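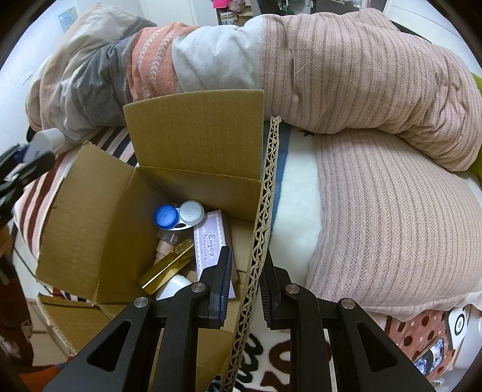
Can I keep working in Stasta while Mover is copying files?

You can open and read any document during a copy, but a document that is being copied at that moment is locked for editing until its batch is finished.

Section 4. Moving matter files into Stasta

This section covers moving existing matter files from an office file server to Stasta with the Mover tool. It is written for the person who looks after the firm's Stasta account. You need to have finished Section 3 (users and groups) first. If your firm is coming from Lobo, read 4.5 before you do anything else, as Lobo exports need one extra step.

4.1 Before you start

You will need:

- an administrator sign-in for Stasta
- a Windows account that can read every folder you plan to move
- the Mover installer, found under Settings, Downloads
- a list of your open and closed matters, saved as a CSV file

The matter list must have a header row with these four columns: matter number, client name, matter name, status. Spell the headers exactly that way, in lower case. Status can be open, closed or hold. A blank status is read as open.

Note: Mover copies. It does not delete or change anything on the file server. You can run it as many times as you like against the same folder, and files that have not changed are skipped.

Caution: Do not run Mover on the file server itself. Use a workstation on the same network. Running it on the server can slow file access for the whole office.

4.2 Install and connect Mover

1. Sign in to the workstation with the Windows account described in 4.1.

2. Run the installer and accept the default folder.

3. Open Mover. On the first screen, enter your firm's Stasta address. You will find it at the top of the Settings page.

4. Click Connect. A browser window opens. Sign in with your administrator account and click Allow.

5. Go back to Mover. The status line at the bottom should read Connected, followed by your firm name. If it reads Waiting, click Refresh once.

The connection lasts 60 minutes if Mover is idle. It stays open for as long as a copy is running. If it expires, click Connect again; your settings are kept.

4.3 Match folders to matters

Mover has to know which folder belongs to which matter. It does this by looking for the matter number in the folder name.

1. Click Source and choose the top folder that holds your matter files.

2. Click Matter List and choose your CSV file.

3. Click Match. Large file servers can take a while here. The window can be minimized.

4. When matching is done, look at the three tabs: Matched, Unmatched and Double.

5. On the Unmatched tab, pick a folder and type the matter number in the box on the right. Press Enter to save and go to the next one. Folders that you leave unmatched are not copied.

6. On the Double tab, choose which folder is the main one. The other folder goes in as a subfolder with its original name.

7. Click Save Match File and keep the file somewhere safe. You can load it again later instead of repeating steps 3 to 6.

Note: Matter numbers with a slash in them, such as 863/B, cannot be found by matching because Windows does not allow a slash in a folder name. Change the slash to a hyphen in the Folder Alias column, which you can turn on under View. The number shown in Stasta stays the same.

4.4 Run a test copy

Always do a test with a single matter first. Choose one with a mix of file types — letters, scans, saved emails — and a few subfolders.

1. On the Matched tab, clear all the check boxes, then check the one matter you want to test.

2. Under Options, set Permissions to Administrators Only. Other staff will not see the test matter.

3. Click Start Copy.

4. When the copy ends, click View Report. Look at the Skipped column. Files over the upload limit for your plan are listed there, along with temporary files and shortcuts.

5. Sign in to Stasta in your browser and open the test matter. Open several documents and check that the dates in the Modified column match those on the file server.

6. Search for a word you know is in one of the documents. Search results can lag behind the copy, so wait and try again if nothing comes up. Scanned pages are not searchable unless text recognition is turned on in Settings.

If the dates are wrong, check that Keep Original Dates is selected under Options, delete the test matter in Stasta, and run the test again.

Caution: Deleting a matter in Stasta moves it to Removed Matters. It must be cleared from there as well before you can copy the same matter number again. 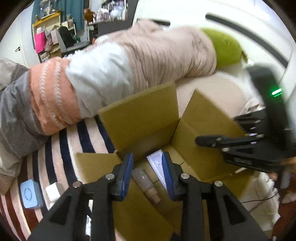 4.5 Extra step for firms coming from Lobo

Lobo exports each matter as a folder of numbered files with a separate index. The real document names are in the index only. Without it, every document will arrive in Stasta with a number for a name.

1. In Lobo, export with the Include Index option turned on.

2. In Mover, open Options and set Source Type to Lobo Export.

3. Choose the index file when asked.

4. Click Preview Names and read through the list. Names longer than 100 characters are shortened, and the full name is placed in the document's Notes field.

Version history is carried over only if All Versions was selected in the export. Time entries and billing notes are not part of this export and have to be moved separately (see Section 6).

4.6 Run the full copy

1. Load your match file and check all matters on the Matched tab.

2. Set Permissions to Use Group Settings. This applies the groups you made in Section 3.

3. Leave Batch Size at 1,000 files. A smaller number locks fewer documents at one time but makes the whole copy take longer.

4. Turn off sleep mode on the workstation.

5. Click Start Copy. Evening is a good time, after staff have signed out.

If the copy stops, click Resume. Mover picks up at the start of the last unfinished batch.

Note: Matters with the status hold are copied as read-only. To change this, edit the status in Stasta after the copy is done.

4.7 If something goes wrong

Status line stays on Waiting: the browser sign-in was closed before Allow was clicked. Repeat step 4 in 4.2.

"Access denied" beside a folder: the Windows account cannot read it. Correct the folder rights and run the copy again.

"Matter exists" in the report: the number is already in use, or is still in Removed Matters.

Copy is very slow: check whether a backup is running at the same hour.

For anything else, save the report and send it to Prulstead support from the Help menu. Attach the match file too. Do not send client documents with the request.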